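The Care and Feeding of a Right Hand

Salma Hajji keeps a toothbrush in her shirt pocket, and it is not for her teeth. Every morning at Wolard, a small workshop that teaches robot arms to pick things up, she brushes the lint out of ten-odd finger joints before anything is allowed to move.

"It's a manicure," she says. "A very long one, for a client who never tips."

The hand has been in the building since 2021 and is on its third set of finger cables. The arm behind it has needed almost nothing. This is the usual arrangement, according to Murali Subramaniam, who looks after the software and is happy to leave the screws to someone else. Arms are built like plumbing. Hands are built like watches, and then people ask them to grab a wrench.

After the toothbrush comes the wrist. Salma turns the hand a little each way and listens with her head cocked, like someone buying a used car. A click means the coupling has worked loose again. She marks every screw with a dab of yellow paint pen on the side you can't see from the front, a habit she picked up at Storska, where she fixed bottling machines and where a loose screw could end up in somebody's lemonade.

Then the fingers get homed, one at a time, until the computer and the metal agree on what "open" means. They seldom agree on the first try. Hicham Bensaid once skipped this step to save 13 minutes and spent the rest of the afternoon looking for a replacement fingertip.
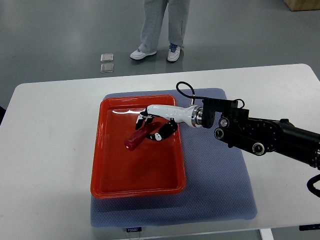
The hand closes over a red object in the tray.

The grasp check is the part visitors like. Something goes in the tray, the hand comes down over it, and everyone in the room leans slightly, as people do at bowling alleys. Salma wants 77 clean pickups in a row before she signs the sheet. If number 76 slips, the count goes back to zero and she goes to get coffee.

Padding under the tray was Hicham's idea, and he mentions it often. On a bare table the tray tended to skate whenever a finger caught the lip, and the arm would chase it with great dignity toward the edge.

The cable is the real troublemaker. Too short and it tugs at the wrist, too long and it snags on whatever is nearby. Salma leaves a generous loop and checks it by running the arm through its widest reach at a crawl — one hand on the stop button, the other on her hip.

Every 3000 cycles the fingers come off altogether and spend a night in a muffin tin, each joint in its own cup. The tin used to be Murali's. He has asked for it back twice.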